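Workshop notebook – student manipulation project, Zacharias bench
May, entry started 14:10

Carried on from the last session. The aim today was to get the pick-and-place task on the toy kitchen set into a state where recording can start without further changes to the rig. Items outstanding from the previous list were the wrist camera bracket, the gripper closing force, and the reset procedure between runs. The first two are done. The third is partly done.

Wrist camera bracket. The old printed bracket had a slot where it should have had a hole, so the camera crept round under vibration and the calibration drifted over an afternoon. The replacement has two fixed holes and a locating lip. Fitted, tightened, then ran the arm through the full joint exercise twice. Re-ran the hand-eye calibration before and after and the two results agreed to within the noise of the target. The old bracket is in the scrap drawer. Please leave it there, the newer file on the shared drive has the same name and we have already printed the wrong one once.

Cable routing. The camera lead now goes along the upper link with slack at the wrist joint. At full roll it still comes close to the finger mount. Limited joint six in software for the time being. If anyone needs the full range, re-route first and then lift the limit, in that order.

Gripper force. The Nusono controller takes a closing current, not a force, and the mapping on the student wiki was for the previous finger pads. Measured again with the luggage scale. Set value is now 790 mA for all the plastic food. Lower than this and smooth items rotate in the grip during the lift. Higher and the softer leaves on the vegetables get pushed out of shape, which changes how they look in later runs. The setting lives in the task file and not in the launch script – the launch script value is ignored and should be deleted by whoever next edits it.

Corn. This has been the awkward object all term. The kernels give good friction but the husk does not, and the approach the planner prefers tends to end with a finger on the leaves. Tried a lower grasp point with the wrist turned so that both pads meet the body. Better in the open, but next to the bowl the lower finger has no room to come in. For the recordings we will accept a husk grasp if the item clears the bowl rim without swinging. Operators should note it in the log as "husk" so it can be filtered later.

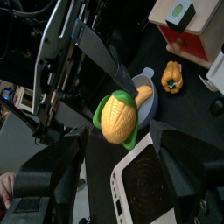 Teleoperation lag was noticeable again with the recorder running. Moved the image writing to a separate process and the lag went away on the bench machine. Not yet tested on the laptop we take to Bakville, which has a slower disk. If it comes back there, drop the side camera to half rate before touching the wrist stream. The Grirkska rules ask for wrist video at full rate and say nothing about the side view.

Reset procedure. At present each operator puts things back by eye and the start positions are creeping towards the near edge of the table. The robot copes but the spread in the data is not what we wrote in the project plan. Proposal: print a sheet of start layouts, pick one by dice roll, set out to match, photograph, run. I have drawn 4 layouts so far. More are needed, including some with the bowl moved further from the cooktop. Hands stay clear of the arm's reach until the controller shows idle, including when only nudging something back into place.

Faults noted:

Gripper failed to home on first power-up, homed on the second. Same as last month. Connector reseated.

Side camera exposure is on auto. Needs fixing to a manual value before recording, otherwise the arm passing in front changes the whole picture.

Emergency stop tested at start and end of session, both correct.

Tool frame in the simulation still uses the old finger length. Any student comparing simulated and real trajectories will see a constant offset along the tool axis. Correct the model, do not add a correction in the comparison script.

Next session: finish the layout sheets, lock the side camera exposure, test the recorder on the travel laptop, and do a dry run of the competition task from a cold start with the timer on. Spare finger pads are on order – until they arrive, no wiping the fitted ones with solvent.

Powered down 17:35. Arm parked, air off, bench key back on the hook.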